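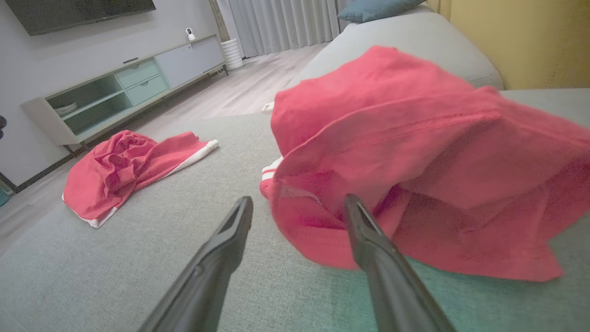 How do I get a laundry scale to weigh correctly after it has been moved to another shelf?
Level the base first, then reset the zero with the pan empty, then check it against a known weight.

Leveling
Set the scale on a hard surface. Carpet and padded mats give low readings. Turn the front feet until the bubble sits inside the ring, then lock the nuts. On the Bretex bench model the rear feet are fixed, so shim the shelf if the back is low.

Zeroing
Switch on and wait 40 seconds. Hold TARE until the display shows 0. If it drifts by more than one digit, look for a power cord touching the pan.

Checking
Place a 980 g test weight in the center of the pan and write down the reading. Repeat at each corner. Corner readings should agree with the center to within 5 g. If one corner is off, recheck the feet before changing any settings.

Calibration
Needed only if the center reading is wrong.
1. Clear the pan.
2. Hold MODE and TARE together until CAL appears.
3. Enter the value of the weight in grams.
4. Load the weight and press TARE.
5. Wait for PASS, then remove it.

ERR 2 means the load moved during step 4. Start again from step 1.

Weighing a load
Weigh items dry, before sorting. Put the empty basket on the pan, press TARE, then fill it. A reading of 1,245 g is entered on the wash sheet as 1.2 kg.

Revised by Kanchan Dubey, 2023-12-13. Corner check added.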